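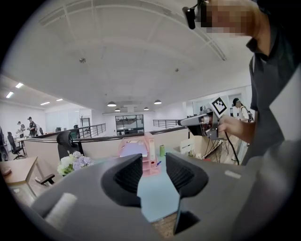 1/ Office lighting thread, as promised!

I've become a ceiling person. High, smooth, white, with those long white runs crossing it, and you can follow it all the way back over the room. I look up every time I walk in.

2/ The dark dome pendants are my favourites. Four of them hanging in the middle distance, and against all that white they look so good! Delia Valdebenito voted for brass. Sorry Delia, the dark ones win.

3/ Then the plain light panels over on the left, glowing away in their row. Not glamorous, but I can read my own handwriting at 4pm in winter, so I love them too.

4/ Desks next. Pale blue tops! I was so unsure when the Luvau sample turned up (it lived on my windowsill for 10 days) and now I'd have that blue at home in a heartbeat.

5/ Still to sort: a plant for the far end, something tall that copes with shade. Send me your suggestions, and pictures of your own ceilings please, I want to see them all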